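The county register at Coddale prints death notices the way it prints land transfers, in one column, in the order received. The clerk who prepares them has held the desk long enough to have set the current rules in writing. The interview took place at the records office, and the clerk asked to be identified by position only.

The first subject was length. A standard notice at Coddale runs to 200 words. Anything past that is charged by the line.

"People assume the limit is about paper," the clerk said. "The column width is fixed and the page is shared with probate. If one notice runs over, a probate notice moves to the next issue, and probate has a legal deadline."

Families submit on a form. It asks for full legal name, age, town of residence, date and place of death, date and place of birth, names of parents, survivors, those who died earlier, and service arrangements. The clerk checks the first 4 fields against the paperwork sent by the funeral home. The rest is printed as supplied.

"I can't verify a list of grandchildren," the clerk said. "I can verify a date. If the date on the form and the date on the certificate don't match, the notice stops until somebody calls me back."

The most common error is age. Families work it out by subtracting years and forget to check whether the birthday had passed. The office recalculates every one. Second is the spelling of a maiden name, which may appear one way on a marriage record and another on a birth record. In that case the office prints the form used by the family and keeps a note of the variant in the file.

Until May the notices were typed into a page template by hand. They are now entered through Skellar, a records program that holds each field separately and assembles the text at the end. The clerk described the change as useful for searching and less useful for wording.

"Skellar wants a survivor to have a relationship from its list. Stepchild is there. Former spouse is there. A person who raised somebody without adopting them is not. I put those under 'other' and write the sentence myself."
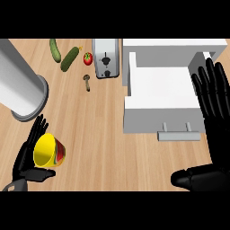

Cucumbers and a white canister on a wooden countertop.

Corrections are handled under a separate rule. A factual error made by the office is reprinted in full at no charge. An error in the family's own form is corrected with a single line that gives the name, the issue and the amended wording. Either request has to arrive within 2 weeks of publication.

"After that we still fix the index," the clerk said. "We don't reprint. The index is what researchers use, so the index has to be right."

The index covers all notices held by the office, including those from Gazi, a township whose own paper closed and sent its bound volumes to Coddale. The Gazi volumes list married women under the husband's name, with no first name of their own. The clerk is adding cross-references from the cemetery books as time allows.

"You get 'Mrs.' and a surname, and two wives in the same plot. The stone usually settles it. Sometimes there isn't a stone."

Asked about wording, the clerk said the office has no preference between "died" and "passed away" and changes neither. Cause of death is printed only if the family writes it in. Street addresses of survivors are removed, and so are the times at which a house will be empty for the funeral.

Photographs were another matter. The register does not run them in the legal column. Families who want one are referred to Lultik, the printer that produces the memorial cards and keeps its own page of notices. Lultik takes its text from the same Skellar record, so a correction entered at Coddale reaches both. The card stock and the picture size are Lultik's decision.

The clerk was asked what a family should bring to the desk.

"The certificate number, if they have it. The names written out, no nicknames unless they want the nickname printed. And one person to call. When I have three people to call I get three versions of the survivors."

Forms are accepted at the counter and by mail. A notice received after the page has closed is held for the next issue, and the service details are checked again before it is set.

Last updated: Dec 29, 2019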